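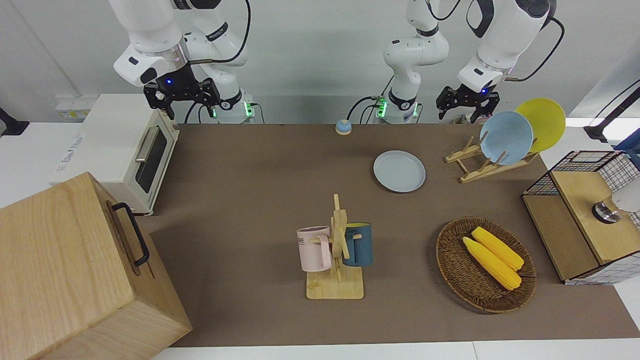

By Teguh Lumenta
Updated 19 September 2024

How to Set Up a Dish Rack and Mug Tree on a Small Work Table

A slatted rack and a mug tree will hold the everyday dishes for a small household, and both fit on a table that already has a toaster oven on it. I keep the oven at the left end, the plates toward the right and the mugs in the middle near the front.

What you need

A wooden plate rack with slanted supports
A wooden mug tree with a square base
Fine sandpaper
Food-safe mineral oil and a soft cloth

1. Place the toaster oven first. It needs an outlet and open space around it, so everything else gets arranged to suit it. Check the manual for the clearance on your model.

2. Sand the rack and the tree if they feel rough. Mine came unfinished from Drevberg, a small shop in Cillasville. Go along the grain, and wipe off the dust with a damp cloth.

3. Wipe on a thin coat of oil, wait 2 hours and buff off what is left. I repeat this every February.

4. Set the rack where you can reach it without leaning over the oven. Stand the plates on edge, one per slot. My blue plate goes in front and the yellow one behind it. They overlap when you look from the front, but each lifts out without moving the other.

5. Hang mugs on opposite sides of the tree. With all the weight on one side, a light tree can tip. Turn the handles so they are easy to grab - the pegs on mine are short, and a mug that is only half on will slide off.

6. Leave an open spot next to the rack for a plate laid flat. I use it when I'm serving toast.

Dry plates and mugs before putting them away if you can. Wood that stays damp turns gray at the joints, and another coat of oil won't fix that.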